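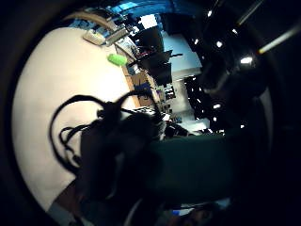 Sihan Lu wanted to know what happened in the second year. The first year was easy, she said, everybody could find money for the first year, it was printed in bold on the quote. She had the quote on her knee and was going down it with a pencil.

I said the second year was covered by the service plan.

"Which service plan?"

I turned my copy over. The back was blank. Vosley had sent us a sheet with a handsome total at the bottom and a note that spare parts were "available on request," and in my experience a part that is available on request is in a warehouse in another country behind a locked door.

She wrote a question mark in the margin. Her question marks were small and neat and I had come to dread them.

The gloves

Kemau wanted $344 for a set of replacement finger pads. Vosley wanted $114 for what looked to me like the same pads in a thinner bag. Babak Akbari, who had to wear the things, said the cheap ones would be fine. Babak said most things would be fine. He had said it about the old gripper, and the old gripper was in a drawer now with its own spreadsheet.

"How long does a pad last?" I asked him.

"Depends what you pick up."

"Flowers, say."

"Fake flowers? Forever."

"And real work?"

He thought about this longer than I liked.

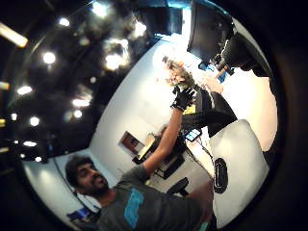
Glove up, fingers open.

I put down 30 pads for the year, since a person has to put down something. The salesman from Vosley had told me on the phone that their customers rarely needed any. I asked how many customers that was. He said he'd have to get back to me, and I could hear him writing, or pretending to.

What I could not find on any quote was a line for time. Time to get the gloves on, time to get the cables out from around your elbow, time to move a bouquet from one spot on a table to another spot on the same table and then do it again. Vass, who were selling us the arm all this was supposed to teach, had a chart in their brochure where the line went up from left to right. The bottom of the chart had no units. I showed Sihan and she laughed, then stopped and asked if she could keep it.
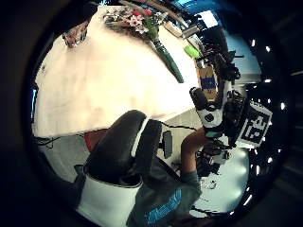

The arm

We had been going to buy the arm in January. Then we had been going to lease it. By the time I am telling you about, October 28, 2025, we had 2 offers on the desk and a third that I suspected was one of the first ones with a different logo.

"It folds cloth," Babak said. "It stands a cup up. I saw the video."

"How fast was the video?"

"What do you mean, how fast?"

"I mean did anybody in the video walk past, and were they walking like a person?"

He went back to the table. I will say for Babak that he never took it badly. He picked up the flowers by the stem, the way he had been asked to, and held them upright with his other hand open in the air, and I stood there with my calculator and tried to work out what I was looking at per hour.

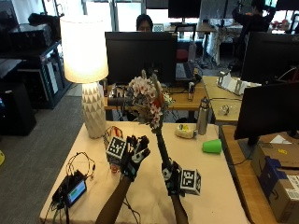 The part about Usitico

Usitico was the software. Every quote assumed we already had it, which is how I learned we didn't. The license went by the seat, and a seat was defined on page four as any person, device or hand.

"Hand?" said Sihan.

"Hand."

"So Babak is three seats."

"If he uses both."

She put her pencil down. Across the room someone was moving a chair. I suggested we ask for a trial, and she said a trial was how we got the old gripper. I suggested we wait, and she said the prices ran out at the end of the month – then she looked at the date at the top of the Vosley sheet and said that they had been running out at the end of the month for quite a while now.

So I called Vosley back. It rang for a long time. When the salesman picked up I asked him what happened in the second year, and he said, very warmly, that he was glad I'd brought that up, and could I hold.

I held. Sihan pulled her chair over and turned to a clean page.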